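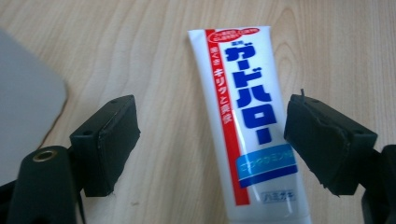 A tube of Guard Halo (ガードハロー) medicated toothpaste from Japan.

Hostier adds Japanese toothpaste to its guest bathroom supply list

Gasen, 25 March 2019 - Hostier, which supplies bathroom and kitchen basics to owners of short-stay rental apartments, is adding a range of everyday toothpaste in Japanese packaging to its catalog. Orders open today and the first boxes will leave the Gasen warehouse in May.

Until now the company has offered toothpaste only in single-use packets, sold in bags of 100. Owners who host guests for a week or longer have asked for full tubes that can be left by the sink. Many of those owners take bookings from Japanese families and business travelers, and they wanted a product their guests would know from home.

The tubes will be sold by the piece or in cartons of 18. They come in their original Japanese packaging. On the Guard Halo tube, the name runs down the front in large blue characters, with a red stripe of smaller lettering to the left of it. A small blue label near the top reads 薬用, meaning medicated, and the word ハミガキ, toothpaste, is printed lower down.

Hostier will pack a card in English with each carton. The card gives the product name in both languages and translates the main words on the front of the tube, so that cleaning staff can tell toothpaste from face wash or hand cream when they restock a bathroom. Owners can also download the card and print more copies for their supply closets.

The range was tried out last year in 52 apartments managed by MacBrayne, a rental agency that has bought its towels and soap from Hostier for several years. Cleaners put an unopened tube in each bathroom before a long stay and noted at checkout whether it had been used. MacBrayne has since placed a standing order and will keep the tubes in all of its long-stay units.

Shipping is handled by Jesel from the Gasen warehouse. Orders of 300 tubes or more go out on a pallet and need a delivery address with ground-floor access. Smaller orders are sent by regular parcel service. Customers with a monthly supply plan can add toothpaste to their next box by changing the plan in their account before the order closes.

Single-use packets will stay in the catalog. Hostier recommends them for stays of one or two nights and suggests a full tube for longer bookings. Opened tubes should be thrown out at checkout and replaced with a new one. Tubes that have not been opened can stay in the bathroom for the next guest.

Toothbrushes, cups and floss are listed in the same section of the catalog and can be ordered together with the tubes. Samples are available to agencies and to owners with an active account, one tube per customer.

About Hostier
Hostier sells towels, soap, paper goods and kitchen basics to apartment owners and rental agencies. The company's office and warehouse are in Gasen.

Press contact
Hostier Press Office, Gasen
Product photos and a price list are available on request.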